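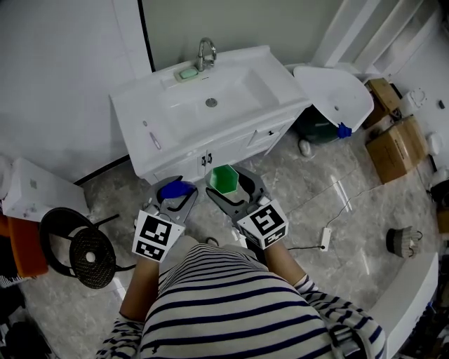 Does Rasia need a restart when the connection pool size changes?
The pool is resized online. New connections open in the background, and surplus ones close after their current transaction ends.

Overview
Rasia is a connection pooler and query router for relational databases. It sits between the application and the primary, holds a fixed set of server connections, and hands them to clients per session, per transaction or per statement. Read-only transactions can be sent to replicas.

Specifications
Pool modes: session, transaction, statement
Default pool size: 100 server connections
Replica lag check: every 3 seconds
Log retention: 7 days
Configuration: one text file, reloaded on signal
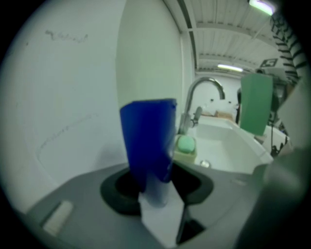
Blue block held upright, close view.

Replica routing
A replica is dropped from rotation when its lag passes the configured limit, and returns after three clean checks in a row. Transactions already running on it are left to finish. If no replica qualifies, reads go to the primary. The behavior can be changed with the fallback setting, which also accepts "wait" and "error".

Prepared statements are tracked by name in transaction mode. When a client lands on a server connection that has not seen the statement, Rasia prepares it there first. This adds one round trip on first use.

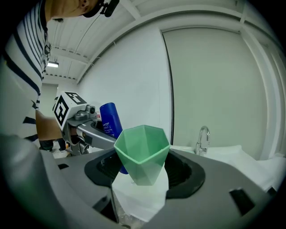 The statement cache is kept per server connection and evicts the least recently used entry. Applications that build SQL text with literal values will fill it quickly and should switch to bound parameters.

Editions
Rasia Boso: single node, one primary.
Rasia Pradov: multiple nodes with shared configuration, replica routing included.

Sales and licensing: Mireille Issa, Chrysikopoulos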